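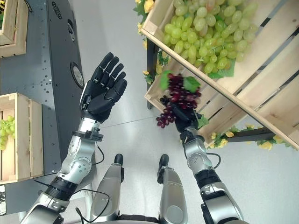 Grape display draws visitors at Flanemthorpe

2021-08-25

A harvest display built on slatted wooden crates has opened in the ground floor hall at Flanemthorpe, where it will stay up until the end of next month.

Light green grapes fill most of the main crate, which is tilted on a dark metal stand so that the fruit can be seen from the front. Dark red grapes go with them. Yellow artificial flowers and green leaves have been wound along the edges of the stand.

Angharad Prothero, who planned the display, said she began work on it in July after seeing a market stall in Clolcombe.

"I wanted the crates left plain," she said. "If you paint them, people look at the paint. The flowers do enough."

The hall has room for 70 people at a time. Entry costs £2 and there is no need to book.

A shallow wooden tray of leaves and red artificial fruit sits on the cabinet beside the grapes, and a white vase of greenery with yellow blooms stands on the floor behind.

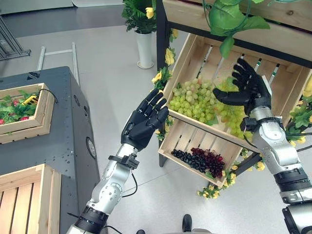

Beddoe to follow

A smaller version will go to the reading room at Beddoe once the Flanemthorpe display closes. Prothero said the stand would travel with it, but the hall's vase would stay where it is. School groups wishing to visit at Beddoe should write to the hall office, which has set aside 31 places for each morning.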